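Skullgate is my favorite robot in the building, and in February it scared me half to death. I want to argue that the scare was the best thing to come out of the whole project, and that a lot of people working on home robots are drawing the wrong lesson from failures like it.

The job is laundry. Pick a piece of clothing off the furniture, put it in the basket, repeat. We had logged 172 clean runs in a row and we were getting cocky. On the next one the right arm closed on a fold of cloth, caught the upholstery along with it, and kept pulling. The software, which is called Herico, saw cloth between the fingers and decided everything was going beautifully. Force climbed for 7 full seconds until I hit the stop button. Nothing broke and no person was anywhere near the arm, but think about a sleeve with somebody's wrist still in it!
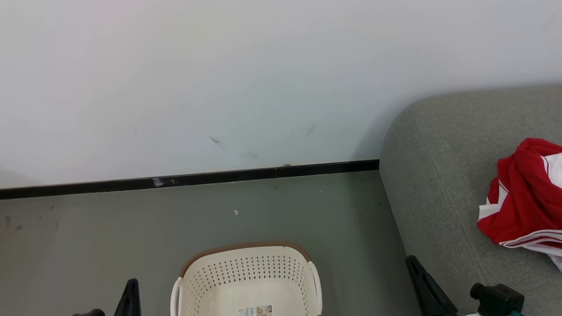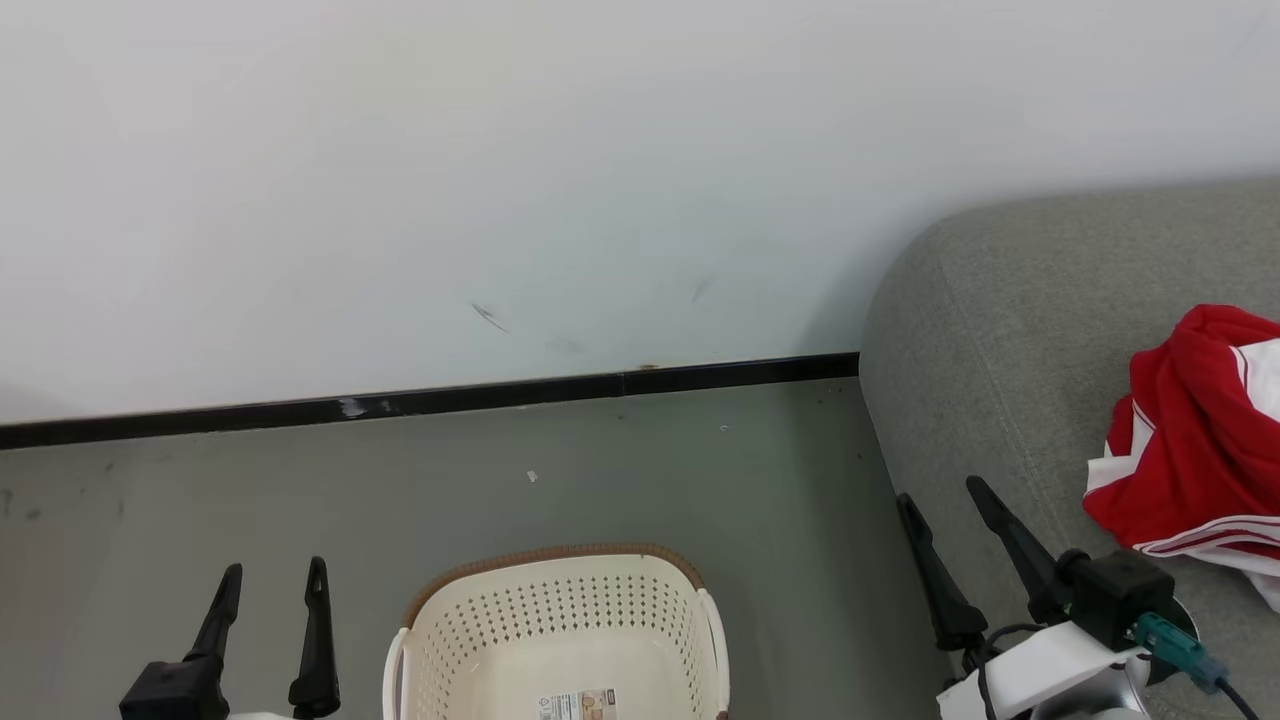 The red and white garment on the gray sofa, seen from the robot's side.

Grip detection is where I think our field has fooled itself. We ask the gripper one question – have you got something? – and treat a yes as success. But a hand that can't tell what else it's holding on to shouldn't be trusted with a strong pull, and soft things make that brutally hard. A red garment bunched up on gray fabric is about as friendly as the colors ever get, and it still leaves open which folds are free and which are pressed into the cushion. Now imagine a gray sweater on the same sofa. Vision alone will never settle it, and I love that it won't, because the answer has to come from touch and from patience, and those are wonderful problems to work on.

The fix everyone reached for first was a lower force limit. We tried it. Skullgate got very polite and dropped jeans all day long. Our partners at Skestico suggested a better camera, and I'm sure we'll get one eventually (I never say no to a camera). What worked for us was dull and slow: a short test lift after every grasp, a look at how the force rises, and an automatic release if it rises the way upholstery does. It adds time to every single pick. I'd pay that price twice over.

And please, publish the bad runs! Our old reports to the Sánchez lab gave a success rate and a nice video. The run that taught us the most would have been one missing point in a percentage. We now keep every stop and every snag, force trace included, and they get read before the good ones do. Out of 4,000 grasps in our archive, the ones I go back to are nearly all failures.

I hear people say that stories like mine will frighten the public away from robots in the home. I think people are tougher than that. They live with stoves and ladders and garage doors, and they want to know what a machine does when it gets things wrong. Tell them. Skullgate is back at work on the laundry, a little slower than before, and I'm still the one with a hand on the stop button.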